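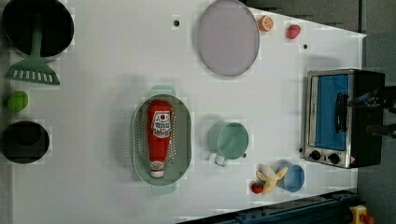

Ask Endang Simanjuntak what goes missing first in a play kitchen and she answers straight away. It's the small fruit. Plums, limes, anything that fits in a coat pocket.

Simanjuntak has run the Emora toy library since its first winter. Families borrow a set for 30 days and bring it back on a Friday. Play food and pans go out more than anything else on the shelves, trains included.

"Parents come in wanting the big wooden cooker," she says. "Then they see the size of it. I send them home with a pan, a bowl and a spatula, and the child cooks on the floor."

She buys very few matching sets. A plate from one place and a colander from another will do, as long as they can go through a hot wash. Real kitchen things are welcome too - a light colander from a discount shop often lasts longer than the toy version, and children like the holes. They fill it with whatever is nearest. Bottles are popular for the same reason. A ketchup bottle can be squeezed over a plate of oranges for a whole afternoon.

Cut fruit is worth having alongside the whole kind. Younger children want to know what an orange looks like in the middle, and half of one gives them something to serve.

Washing takes up most of Simanjuntak's Friday evening. Plastic goes in warm soapy water and dries on a towel overnight. Anything with a split or a sharp edge is thrown out. She checks slotted tools with a fingertip, as old porridge tends to stay in the slots.

For anyone starting at home, her advice is to spend up to £30 and stop there. Measuring cups, one deep bowl, one pan, a plate bigger than you think you need. Keep it all in a single box with a lid, and put the fruit in a drawstring bag inside it.

The limes will still end up under the sofa.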